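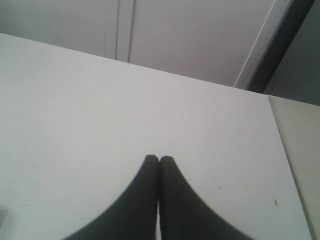
White table top, tiny dark specks and drips that keep coming back, what do I use?

Posted by Sølve Torvik
22nd August

Ok so quick one hopefully. Have a white table, bought secondhand, was told it's an Arnwood but no sticker on it anywhere so who knows. Smooth, flat white, not shiny shiny. Gets used for everything. Food, drinks, mail, kid's homework, fixing stuff.

Problem 1, specks. Little dark dots and faint marks. Some wipe off, some don't. I wipe it at night and in the morning there's more. Partly crumbs and dust I guess but a few of them feel like they're IN the surface. Fingernail doesn't get them.

Problem 2, drips. Anything dark (soda, soy sauce, coffee, balsamic) leaves a ring if the bottle sits on it a while. Bottles especially, the big ones, because somebody pours, it runs down the outside, goes under the base, and you don't see it till you pick the thing up the next day. Mostly comes off with hot water. Leaves a kind of tan shadow tho.

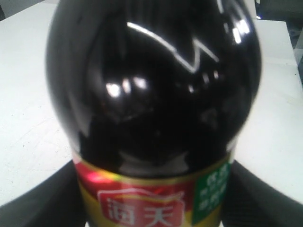 Big dark bottle at the table. The kind of thing I mean.

Tried so far:

dish soap and warm water, fine for crumbs, does nothing for the shadow
Ferrand spray, the lemon one, 500 ml bottle, almost empty already. Smells nice. Leaves streaks when the light's low
baking soda, once, got scared it was scratching and stopped
one of those white foam eraser sponges, small corner only. Worked?? But that corner looks a bit duller now or I'm imagining it

Don't want to ruin it. Don't want a tablecloth either, we had one, it was gross within a week. Is bleach ok on this? And how do I even tell what the top is made of, there's no bare edge anywhere I can look at.

Thanks, in a rush, will check back tonight

Nele Dreßler
Put down the foam sponge first of all. You're not imagining it, those are a very fine abrasive and they take the sheen off. Fine on a sink. On a table you'll get a dull patch that you only see from the side, and then it grabs dirt faster than the rest so you scrub it more and it gets worse. Ask me how I know (our old Imatau desk, two big cloudy ovals where my arms go).

For the shadow: wet cloth, as hot as your hand can stand, lay it flat over the ring, leave it 10 minutes. Most of what's in soda and sauce is sugar and color, it wants soaking, no rubbing needed. Then one small drop of dish soap, wipe in circles, then a second cloth with plain water. Then DRY it. The drying is where your streaks go away. The spray isn't bad, people just use way too much of it and leave the rest sitting there.

If there's still tan after that, 3% peroxide from the drugstore on a folded paper towel, lay it on, 12 minutes or so, rinse, dry. Try it somewhere hidden first, like the underside if that's the same material. Don't use bleach. Can yellow some tops and it'll get on your sleeves anyway. And never ever mix it with anything.

Specks: do a dry pass before you do the wet pass. I think this is your main thing. If you go straight in with a wet rag you turn dust into little gray smears, they dry, now they're "stains". Dry microfiber first, one direction, off the edge into your hand or whatever. Then wet.

The ones your nail can't feel but won't come off — rubbing alcohol on a Q-tip, one dot at a time. If it's ink or pencil or black off a shoe/rubber foot it'll come. If nothing happens after three tries it's a pit in the surface with dirt down in it. Leave it alone.

What's it made of: drop of water on it. Sits up in a bead and stays there = sealed, laminate or good paint, either way my method's safe. Sinks in or leaves a darker patch = stop and don't use any of the above except the soap.

gusteck_fan
vinegar. always vinegar. half and half with water

Nele Dreßler
Vinegar won't hurt a sealed top much but it won't do anything to a sugar ring that hot water doesn't do. Also please not if there's any chance it's stone.

Sølve Torvik
Back. Did the water drop, it beads. So sealed. Good.

Did the dry cloth first like you said and ok yes, big difference, half of the "stains" were just dust. Hot cloth on the worst ring, most of the tan is gone, will do the peroxide on the weekend when there's no one eating at it.

Still get specks though. Light surface, every little bit shows.

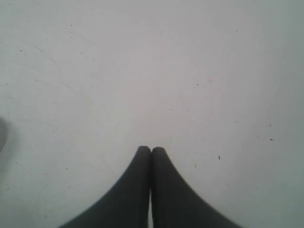
The white top and its specks

Is that just what white tables are? Do I give up

Nele Dreßler
Pretty much, yeah. White shows dark stuff, a gray one would show crumbs, dark wood shows every bit of dust. You pick one. If more shows up overnight, check what's above it. Lamp shade? Vent? We had a ceiling vent that dropped black bits every November when the heat came on, took the cover off and washed it, way less after.

And for the bottles get a saucer or a tray. I use the lid off an old Gusteck box, ugly, works, goes in the sink. Wipe the neck after pouring too, the drip starts up there at the cap.

PatioDave9
Agree w most of the above, only thing I'd add is car wax. Regular paste wax, thin coat, buff it off, spills sit on top so they wipe up easier. I do mine every few months. Makes it kinda slippery, plates slide. Not sure I'd do it on the spot where food touches so maybe skip if you have kids that eat straight off the table like mine do. Also don't do it before the peroxide or you're sealing the stain in, did that once, had to strip the whole lot off agian with mineral spirits and the place stank for two days

Sølve Torvik
No wax then, kid 100% eats off the table. There IS a vent right over it. Going to get the ladder. Tray ordered. Marking Nele's as the answer, thx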